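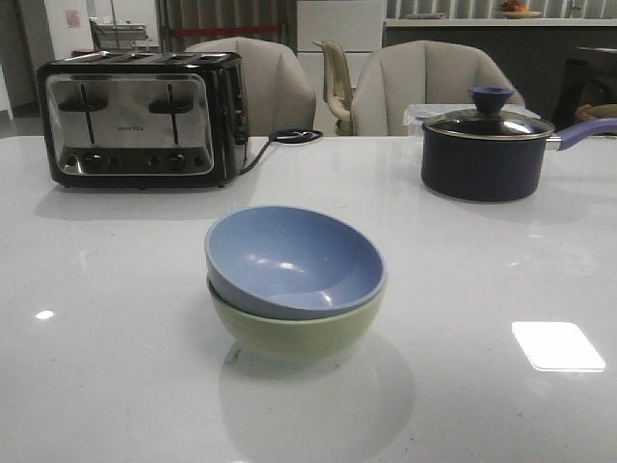

How to find out if a machine can do your dishes yet

The short answer is no, with an asterisk the size of a dinner plate. The longer answer takes an afternoon, and you can work it out yourself if you have a robot arm, a table and a tolerance for watching something take forever to pick up a bowl.

We get asked to judge chore robots fairly often. Vendors like to send a video. Videos are lovely. What follows is the test we use at Clotetis when we want to know what happens with the music turned off.

Step 1. Pick a chore that bores you

If a chore is hard for you, it's the wrong chore. Skip the soufflé. Clearing a pan, unstacking two bowls and putting things where they belong will keep a very expensive arm busy for most of the day. Use ordinary kitchen stuff, and leave the toaster out. Robots seem to find cords as annoying as you do.

Step 2. Start with something that has a handle

A saucepan is a generous first item. It has a long handle and a knob on the lid, so there are two obvious places to grab. Ask for the lid first, then the whole pan. Write down which part the machine goes for before you write down whether it managed.

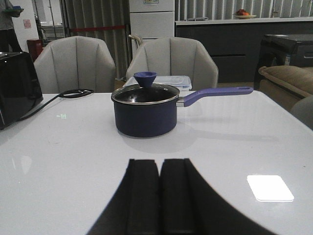 Clotetis Household Automation Group – Test Kitchen Pages

Watch out for clear lids and shiny tables. You and I see a glass lid. A camera may see a patch of ceiling light with a knob on it. Don't fix this by throwing a cloth over the table, unless you plan to live under that cloth.

Step 3. Move on to nested bowls

Two bowls, one sitting inside the other, and the job is to take only the top one. A toddler can do this, though not quietly. For a two-finger gripper it means getting one finger inside the rim and the other outside, without also pinching the bowl underneath. From straight overhead the lower bowl can be little more than a thin sliver of another color, so the software has to notice that there are two bowls at all.

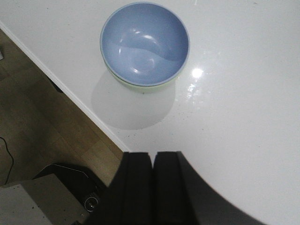
Run it many times. Our last round on the Rusum arm was 1,005 tries, and it got the top bowl off cleanly in 635 of them. In 252 more it lifted both bowls together and carried on as if that had been the plan. The rest were misses, stalls and one long pause that we chose to call thinking.

Step 4. Score it like a roommate

Forget "task success" for a minute. Use these instead:

Done, and I didn't have to look up.
Done, but I hovered.
Not done.
Worse than before.

The Pellegrini controller did well on the second line. Hovering is a chore too, so we count it as half.

Step 5. Change one small thing

Slide the bowl a hand's width. Turn the pan handle the other way. Put a single bowl down by itself, where the rim should be an easy pinch, and see if the fingers line up on either side of it. Plenty of systems do fine until the table stops matching the one they practiced on.
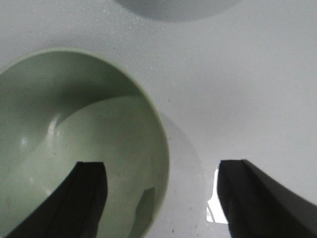 Page last changed: 2024-01-16

Step 6. Time yourself, too

Do the same chore by hand and put your time next to the machine's. Include setup for both. Yours will be "walked over to the table." The Grorden trial in August looked pretty good until we added the morning spent getting it ready.

If you're buying for a shop floor, the picture is kinder. Same part, same spot, same light, all day long – machines have been fine at that for ages. Kitchens are harder mainly because people live in them and keep moving the bowls.

Send us your score sheets if you run this at home. Please note the bowl sizes, and tell us whether the lid went back on.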